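3.2 Street edge and shade in the Goltham blocks

The second study area is a set of low-density residential streets on the north side of Goltham. Unlike Sirneck (Section 3.1) there is very little through traffic, and most blocks were never given a separate sidewalk program. We picked it for the edge conditions. Curb, driveway apron, bare verge, lawn running right up to the pavement – all of these turn up within a short walk, and they change how shade, parking and runoff behave at the side of the road.

Coding followed Brandão's earlier protocol with two changes. First, canopy shade was recorded on the roadway and on the verge separately, where the Sirneck sheets had one value for both. Second, parked vehicles were coded by position (curb, apron, lawn, driveway) and not by type. In all 441 street segments were coded. 377 kept after removing duplicates and segments with construction fencing. Catarina Cardoso recoded a subset of 20 segments blind to the first pass; disagreements were nearly all on the verge codes, see below.

Typical for the area is a wide carriageway with no lane markings coded and mature trees set back in the lawns. Shade lands on the road in bands. The near pavement can be in full sun while the stretch before the cross street is covered, so a single shade value per segment hides most of what a pedestrian would meet. Figure 4 is a segment of this type, coded "banded, partial" for the roadway and "curb, low" for the left edge.

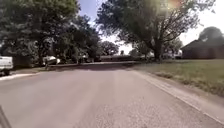
Figure 4. Residential street in the Goltham area with low curb at left and tree shade across the roadway ahead of the cross street.

Pavement condition was noted but not scored. Patching and wear are common on the older asphalt, and the light patches were at first mistaken for sun flecks by one coder. We went back over those segments. The rule now is that a patch has to be visible in the texture of the surface, not only in its brightness. Slow, but it cleared up most of the mess in the roadway shade codes.

Verges were harder. The protocol asks for one of three classes (planted, mown, bare), and the Goltham lawns do not sit well in any of them. Turf thins out toward the road, and next to the concrete there is often a margin of brown grass or exposed soil which can be narrow or can run a fair way into the lawn. Cardoso coded these as mown, the first pass had them as bare. After discussion a fourth class was added, "mown with bare margin", and the whole set was recoded. Trees rooted in the lawn close to a bend were flagged too, becuase their canopy reaches over the road and the far edge is then in shade even where there is nothing planted on it. On the curved segments the concrete strip also makes it hard to say where curb stops and walk begins. We did not try to separate them. Both go in as "hard edge".

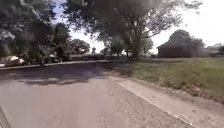 3.3 Driveways and parked vehicles

Aprons break the edge. Where a driveway meets the street the curb line is lost and the surface changes from asphalt to concrete, usually much paler, with a jump in reflected light that matters for the thermal estimates in Section 5. Apron width was taken from the Arruda parcel layer where available. Where it was missing we left the field blank and did not estimate.

Vehicles are mostly off the carriageway or tight to the side of it. Residents seem to favor the shaded ends of driveways and the ground beneath the trees, at least in the daytime records we have. Pickups are a problem for the position code. A long vehicle can be on the apron and beside it at the same time, and we went with whichever surface was under the rear wheels.

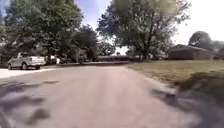

Vehicles in deep shade were coded for presence only. Outline is often all there is to go on, and two parked close together can pass for one. The count field is therefore a minimum and should be read as such in Table 4. Segments where a coder could not seperate the vehicles carry a flag, and dropping the flagged ones did not change the ordering of edge types.

One limit on comparison with Sirneck. There the curb is near continuous and parking is at the curb by default, so position says little. In Goltham it varies from lot to lot. The Bromska index weights both cases the same, and we have kept its weights for consistency, but edge scores for the Goltham segments are probably too low wherever lawn meets asphalt with no curb. Adjusted scores are given in the appendix, coded set as of April 14, 2021.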